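이동식 선반 위 휠커버 보관, 맨 위 칸에 그냥 올려도 되는지
자재보관·물류설비 게시판 > 랙/선반
조회 79 | 댓글 12

작성자: 흡착패드30
2023년 11월 21일

부품 보관 구역 재배치 중입니다. 기존에는 타공 지주 랙만 썼고, 이번에 바퀴 달린 선반으로 일부를 옮기는 안을 검토하고 있습니다. 담당은 저와 Mircea Bratu 두 명이고, 둘이 의견이 갈려서 글 올립니다.

현재 조건은 다음과 같습니다.
- 지주: 파란색 도장 철재, 전면 타공, 하부 대각 브레이싱
- 하단: 녹색 플라스틱 상자 2단 적재
- 상단: 휠커버 등 부피가 크고 가벼운 부품
- 바닥: 카펫

질문은 두 가지입니다.
1) 대각 브레이싱이 하부에만 있어도 횡방향 강성이 충분한지
2) 휠커버를 상자 없이 상판에 바로 올려도 되는지

랙 지주 쪽부터 첨부합니다.

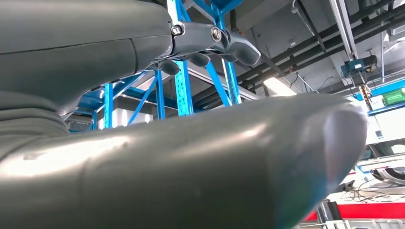

타공 지주, 하부 대각재, 상부 수평 빔. 안쪽 낮은 단에 흰색 적재물.

--------------------

댓글 1 | 보링바
대각재가 하부 구간에만 있으면 상부 변위는 수평 빔과 지주 체결부가 받습니다. 빔이 끼움식인지 볼트식인지부터 적어 주세요. 사진으로는 판단이 안 됩니다.

댓글 2 | 흡착패드30 (작성자)
끼움식이고 이탈방지 핀 들어가 있습니다. 앵커는 없습니다.

댓글 3 | 보링바
앵커 없이 쓰면 강성 이전에 전도를 먼저 봐야 합니다. 무거운 것을 아래로 내리고, 지주 수직도는 적재한 상태에서 재세요. 빈 상태 측정값은 참고가 안 됩니다.

댓글 4 | 수평계
윗분 의견에 일부 동의하지 않습니다. 적재물이 가벼우면 하부 브레이싱만으로 문제될 일이 거의 없습니다. 저희도 같은 구조로 5년 썼고 체결부 유격은 없었습니다. 단, 지게차가 들어오는 구역이면 이야기가 다릅니다.

댓글 5 | 보링바
5년 동안 문제가 없었다는 것은 하중이 작았다는 뜻이지 구조가 맞다는 근거는 아닙니다. 허용하중표 없이 괜찮다고 답하는 것은 곤란합니다.

댓글 6 | 흡착패드30 (작성자)
지게차 동선 아닙니다. 하중표는 공급처 Zetar에 요청해 두었고 12월 초에 받기로 했습니다. 1번은 하중표 받은 뒤에 다시 올리겠습니다.
2번 관련해서 이동식 선반 쪽 첨부합니다. 좌측 선반 상판이 문제의 휠커버 자리입니다.
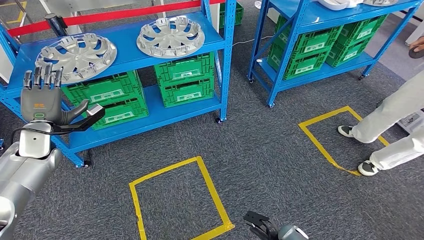

좌측 선반 상판에 은색 휠커버 2개, 좌우 선반 하단에 라벨 붙은 녹색 상자 2단 적재.

댓글 7 | Núñez
휠커버는 앞면이 위로 가게 두면 테두리 클립에 자중이 걸립니다. 한 장이면 무시해도 되지만 겹쳐 쌓기 시작하면 아래쪽 클립부터 벌어집니다. 지금처럼 따로 놓는 것은 괜찮습니다. 다만 앞쪽에 놓인 것은 선반 모서리와 너무 가깝습니다. 바퀴 달린 선반이면 출발·정지할 때 밀립니다.
제 쪽에서는 상판에 논슬립 매트를 깔고 전면에 높이 30mm 턱을 붙여 씁니다.

댓글 8 | 수평계
턱은 반대합니다. 30mm면 꺼낼 때마다 걸리고 도장면에 긁힙니다. 매트만으로 충분합니다. 그리고 바닥이 카펫이면 급출발 자체가 어렵습니다. 구름저항이 커서 오히려 초기 밀기가 문제입니다.

댓글 9 | Núñez
초기 저항이 크니까 작업자가 세게 밀고, 움직이는 순간 상판 위 물건이 뒤로 밀립니다. 카펫이 더 불리한 조건입니다. 턱이 걸리면 15mm로 낮추면 됩니다.

댓글 10 | 라벨러
구조 말고 상자 쪽만 적습니다. 라벨이 전면에 붙어 있는 것은 좋습니다. 다만 왼쪽 선반은 상자가 앞뒤로 어긋나게 쌓인 것처럼 보입니다. 윗상자 바닥이 아랫상자 테두리에 제대로 물렸는지 확인하세요. 고정식이면 지나가도 되는데 이동식이면 반드시 맞춰야 합니다. 품번은 상자와 선반에 같은 체계로 부여하세요. Steralville 양식 쓰시면 선반 위치코드가 앞 4자리입니다.

댓글 11 | 흡착패드30 (작성자)
왼쪽 묶음은 어긋난 것이 맞습니다. 다시 맞추겠습니다.
상판은 매트만 먼저 깔고 이동 시험 후 턱 여부를 결정하겠습니다. Mircea Bratu는 휠커버를 전부 상자에 넣자는 쪽인데, 지금 쓰는 상자에는 큰 지름이 안 들어갑니다. 상자 규격을 새로 잡으면 하단 2열 배치가 깨집니다.

댓글 12 | 보링바
큰 것만 세워서 꽂는 칸막이를 쓰는 방법도 있습니다. 폭은 덜 차지하는데 상판 무게중심이 올라가니 이동식에는 권하지 않고, 고정 랙 쪽에 두세요. 캐스터는 브레이크 유무 확인하시고, 하중표 오면 단당 허용치와 전체 허용치를 구분해서 올려 주세요. 둘을 섞어 쓰는 업체가 많습니다.

--------------------
이 글의 분류가 [질문]에서 [진행중]으로 변경되었습니다. (관리: Zamfira Rusu)
이전글: Prirnness 선반 추가 단 주문 시 빔 길이 확인
다음글: 녹색 상자 라벨 패널 접착 잔여물 제거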